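Raccourcir un jean en gardant l'ourlet d'origine

Publié le 11 août 2019 par Daryna Dovhaniuk, dans Couture et retouches

J'ai longtemps fait mes ourlets de jean comme ma mère me l'avait appris, c'est-à-dire en coupant le bas, en repliant deux fois et en piquant avec le fil qui traînait dans la boîte. Ça tient, bien sûr, et pour un pantalon de jardin c'est parfait ! Mais sur un jean qu'on aime, on perd le joli bord un peu usé du fabricant, et on voit tout de suite que la jambe a été reprise. La méthode que je vous propose garde ce bord intact. Elle demande une petite soirée la première fois, et beaucoup moins ensuite.

Ce qu'il vous faut

Une machine à coudre ordinaire (la mienne est une Stamero achetée d'occasion, elle n'a rien d'une championne)
Une aiguille spéciale jean, taille 90 pour un denim souple, 100 pour une toile épaisse
Du fil polyester assorti au tissu et non à la surpiqûre
Des épingles solides ou des pinces
Une craie, une réglette, un fer à vapeur
Un petit marteau, si vous en avez un

Avant de commencer

Lavez le jean, même s'il est neuf. Surtout s'il est neuf, d'ailleurs : le coton rétrécit volontiers au premier passage, et j'ai vu des ourlets impeccables remonter au-dessus de la cheville après une lessive à 60 degrés. Laissez-le sécher complètement, puis repassez le bas des jambes.

Enfilez-le ensuite avec les chaussures que vous porterez le plus souvent. Demandez à quelqu'un de replier le bas à votre place, car dès qu'on se penche, tout remonte et la mesure est fausse. Si vous êtes seule, repliez, redressez-vous, regardez dans la glace, recommencez. C'est un peu agaçant mais on y arrive.

Mesurer

Une fois la bonne longueur trouvée, mesurez de combien il faut raccourcir, de l'ancien bord au nouveau. Disons 5 cm. Comme le pli de tissu que nous allons former est double, on divise par deux, ce qui donne 2,5 cm. Cette mesure se prend à partir de la surpiqûre de l'ourlet, en remontant vers le genou, et pas à partir du bord du bas. C'est l'erreur classique, je l'ai faite deux fois sur le même pantalon.

Épingler

Retroussez le bas de la jambe vers l'extérieur, endroit contre endroit. Posez la réglette contre la surpiqûre et ajustez le repli jusqu'à lire 2,5 cm entre la surpiqûre et le pli. Commencez par les coutures de côté et d'entrejambe, qui doivent tomber exactement l'une sur l'autre, puis épinglez le reste du tour. Essayez de nouveau avant de piquer, en faisant attention aux épingles !

Piquer

Retirez la tablette de la machine pour utiliser le bras libre. Réglez un point droit assez long et piquez au ras de la surpiqûre, juste à côté, sans jamais monter dessus. Plus vous serez près, moins la couture se verra. Au passage des coutures latérales, ralentissez et tournez le volant à la main. Si l'épaisseur résiste, quelques petits coups de marteau sur la couture, à travers un chiffon, l'assoupliront bien.

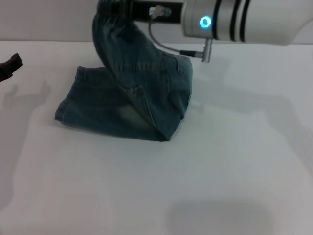 Larysa Fedoruk m'écrit que chez elle l'aiguille saute toujours des points à cet endroit, même avec une 100, et qu'elle a réglé le problème en glissant un carton plié derrière le pied pour qu'il reste bien à plat. Je confirme, c'est une très bonne astuce, et un morceau de denim plié fait aussi l'affaire.

Repasser et finir

Rabattez l'ourlet d'origine vers le bas, glissez le surplus à l'intérieur de la jambe et repassez avec beaucoup de vapeur. Si le surplus est petit, laissez-le tel quel : on pourra rallonger le jean plus tard, et pour un enfant qui grandit c'est précieux. S'il est large, coupez-le à un centimètre de la couture et surfilez au zigzag.

Pour que tout reste en place, je fais quelques points à la main dans les coutures de côté, cachés dans l'épaisseur. Certaines préfèrent une surpiqûre à la machine sur tout le tour, juste au-dessus de la jonction. C'est plus solide, mais un peu plus visible.

Et si le jean est très évasé ? Le bas est alors plus large que la jambe à l'endroit où on le recoud. Il faut découdre un peu les coutures de côté de l'ourlet et les resserrer avant d'épingler. J'y consacrerai une page à part, avec les mesures du vieux pantalon que je suis en train de reprendre.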